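Posted in: Robotics / Manipulation / Papers

4.2 Hand comparison, card sorting

We ran the jointed hand against the two-finger gripper on the same sorting task. Same arm, same controller (Daklow), same tray. Cards go into narrow cardboard slots, so most of the trouble is clearance. 298 trials for the hand, fewer for the gripper, see Section 5. Wrist camera and head camera both logged. Plateo planner left at default settings, speeds as in Bermúdez setup.
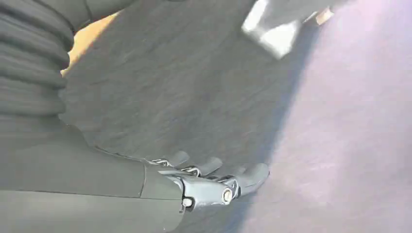
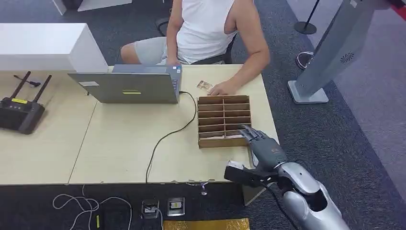
Figure 4. Jointed hand from the wrist camera (first) and over the lower right slots of the tray, head camera (second).
Cendbridge Manipulation Group, Dept. of Mechanical Engineering

Wrist view is good for finger pose, poor for the slots. Head view the other way around. With the head camera alone, the hand hid the slot it was going for and the controler had to guess depth. Both views together fixed most of it, not all. Misses mostly one row too low. Pasichnyk and Minhas re-tuned the wrist offset after trial 8, earlier trials dropped. Gripper was faster on the release but bent more dividers then the hand did. No force data for either, sensor still out.

Contact: Halyna Polishchuk, Cendbridge | © Cendbridge Manipulation Group | Back to top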